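The Secret in the Basement of Clevgate

A town hall classified its own minutes, and then had to find out who had read them

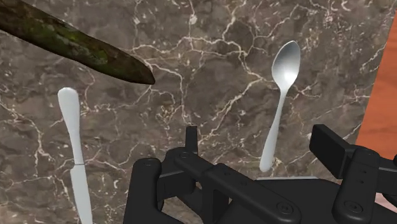

Image: Bloxham Review

The folder was marked Restricted, and it lived for 23 years in a basement cabinet under the Clevgate municipal offices, between the flood maps and a box of retired parking signs. It held 66 pages. When a copy of it landed in the inbox of the local paper one morning in April, the town announced that a grave breach of security had taken place and that it could not say of what.

I have read the 66 pages. Most of them concern a drainage contract with the neighboring town of Stastivham. There is a long argument over who should pay for a culvert, and a shorter one over who had been rude at the previous meeting. On page 25 an official refers to the Stastivham council as "a lunch club with a flag," which I suspect is the passage that earned the stamp.

Clevgate's secrecy rule was written for things like bids, lawsuits and personnel files. It lets any department head restrict a document if its release "may cause difficulty." No one has ever defined difficulty. The rule has no expiration date either, so a paper that was embarrassing under one mayor stays locked up under the next four, long after everyone capable of being embarrassed has moved to the coast.

The town's response to the leak was brisk. It hired Brevik, a consulting firm, to find the source. Brevik interviewed staff, pulled the printer logs and asked for the sign-out sheet for the cabinet, which was also restricted. Getting it released took longer than the interviews did. The invoice for all this is public, thanks to an oversight, and it comes to more than the disputed culvert.

Eventually 2 clerks were put on leave. One had opened the cabinet looking for a parking sign. The other had written a memo, years earlier, suggesting that old files be reviewed and released on a schedule. The memo was restricted too. Her lawyer has asked for a copy and been told that it may cause difficulty.

It would be easy to treat the whole affair as small-town comedy, and people in Stastivham certainly have; the lunch club with a flag now has a flag. But a clerk without a paycheck isn't laughing much, and the town charter offers her nothing. Its protection for whistleblowers covers employees who report a crime. Being dull and slightly insulting about a culvert is legal.

The council will take up a revised rule after the summer break. The draft sets a time limit on restricted papers and requires a written reason for each one. I asked to see it and was told it is being kept confidential until the vote.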